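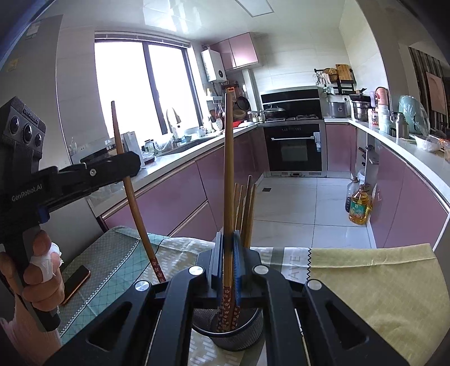

Housekeeping and Table Skills, session 3
Small things that stand up: chopsticks, skewers, long spoons
Notes by Rania Ragab. Bring these with you, I won't print them again.

Last time: cutlery drawers. Chantal Doucette's handout still on the shelf if you missed it.

Why a holder at all
Drawer is fine for forks. Chopsticks roll to the back and pairs get split. Upright pot on the table = everyone helps themselves, and you see at a glance if you're short.

Which way up
Two schools. Eating ends up: they drain and air better, but people grab them by the part that goes in the mouth. Eating ends down: cleaner hands-wise, but the bottom of the pot must be dry and washed often. For the practical we go narrow tips UP, decorated ends down in the pot. Pick up by the middle of the shaft. Not the tip!

Choosing the pot
- round, heavy base, smooth rim so nothing snags
- not too wide or they lean all over the place
- not too tall either, you want to get a brush to the bottom
- ribs on the outside are good for grip, bit of a pain to wipe

Sorting pairs
Match the pattern first, then length, then colour of the wood. Wood darkens with use, so a darker one next to pale ones isn't nessecarily the wrong set. Check the pattern again before you throw it in the odds box. Red ends with small flowers go together.

Washing
Wooden ones by hand, warm water, little soap. No soaking. Dry flat on a towel, turn once, then into the pot. Painted ends chip if you rattle them about in the sink. Any splits or rough tips, bin.

Putting in / taking out
One at a time. Straight down, let go only when it touches the bottom. Coming out, lift straight until the end clears the rim, then tilt. Tilting early is how the whole pot goes over.

The table
Cloth flat before anything goes on it, no ruck under the pot. Phones well to the side please. Blind up if it's a dull day, you can't match patterns in the dark.

For next time
Read the Oltevden sheet on wooden spoons, first page only. Do your own pot at home, write down how many odd ones you had and what you did with teh spares. Half a page is plenty. Hand in by 13 February 2026.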